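4.3 Building and running the arm in a shared workshop

Much of the writing on home-built arms treats the workshop as a smaller, cheaper lab. We doubt this. The arm described here was put together over one winter by Ecaterina Sârbu and Gerardo Bautista on a bench that other people also used, and most of what slowed the work had little to do with motors or code. Power sockets were shared. The bench was cleared most evenings. Marks put down to show where the base should sit were scrubbed off twice by someone who took them for dirt.

The arm itself is a Skeltum kit with the stock shoulder and elbow. The wrist was redrawn after the first one cracked at the screw holes, and the new one carries a small camera that looks down past the fingers. The controller is a Prutel board bought second-hand. We give no claim for the kit's stated reach or lifting power, as we never managed to match either on our bench and we do not know whether the fault was ours.

4.4 Choice of task

The task set for the arm was a household one: pick up a funnel, carry it and set it down over the neck of a bottle. It was chosen by Simone Peixoto, who wanted something that a person does without thinking and that a tidy demonstration tends to leave out. Funnels are awkward. The rim is wide and the walls slope away from the fingers, so a grip that looks firm on the screen can slide off as soon as the wrist turns. A box or a block would have given us better numbers, and that is part of why we are wary of papers that report only boxes and blocks.

In all, 2,580 attempts were started by hand control and logged. Of these, 1,038 were kept for training. The rest were thrown out for reasons we list in the appendix, the most common being that the operator gave up and moved the funnel by hand. We think that figure should worry the reader more than it seems to worry most authors. A set of clean attempts is a set chosen by somebody, and in our case it was chosen by the same two people who built the arm and wanted it to work.

4.5 What the wrist camera gives the model

The case usually made for a wrist camera is that it sees what the fingers are about to touch. This is true for part of each attempt. As Figure 3 shows, close to the funnel the blue cone takes up much of the view, with small white reflections on its inner walls, and only a dark shape along the bottom right to suggest where the gripper might be. A model trained on such views has plenty of blue to learn from and rather little else.

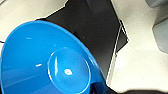

Figure 3. Wrist camera view over the funnel, with the dark panel and the pale table surface behind it.

Hòa Quan argued during the write-up that this does not matter, since the model also receives the joint angles and could in principle work out the rest. We tested the idea in a simple way. With the joint angles left out, training was run for 2,000 steps and then for a further 2,000, and the second stretch brought no gain that we could tell apart from luck. With the angles put back, the arm did better on the bench as it stood, and worse as soon as the base was shifted by a hand's width. Our reading is that it had learned where the bench was. Others may read it more kindly.

We also tried the Friesen approach of adding a second, fixed camera on a stand. It helped, but the stand was knocked so often by people reaching past it that we stopped trusting the results after July – and a fix that needs an empty room is of limited use in a workshop that is seldom empty.

4.6 Lighting and shiny parts

Glossy plastic was a steady nuisance. The bright spots move when the wrist moves, and on several days the model appeared to steer by them. Jennylyn Samonte swapped the lamp over the bench for a softer one from Trendard, after which the arm reached more smoothly but let go too early. We kept the softer lamp for the remaining runs and did not go back to repeat the earlier ones, so results from before and after the change should not be compared directly.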